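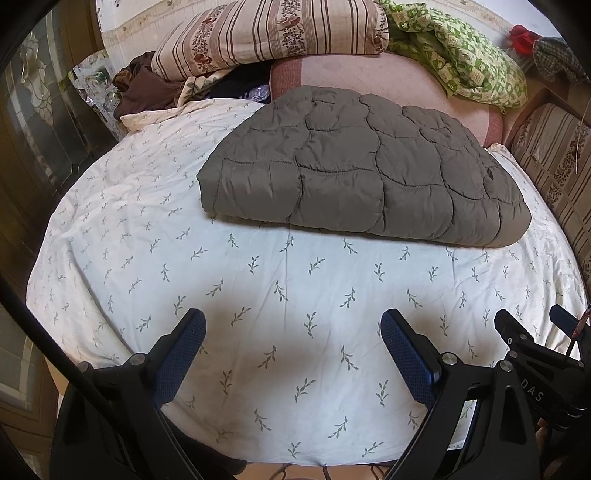

4.2 Recording a bedding task. Each Evero session needs 200 clean examples per task, and the learner copies whatever you do, bad habits included. Keep both fingertips in view from start to finish. With a folded quilt on a patterned sheet, begin with the blue pads apart and pointed at the fabric.

1. Press Record and wait for the tone.
2. Close on one layer of quilt, lift, place, let go.
3. Press Stop before you sigh.

Note: Dropped it? Keep the take and tag it "miss" - Evero learns from those too.

Caution: Rest your wrist after 16 takes. The quilt can wait.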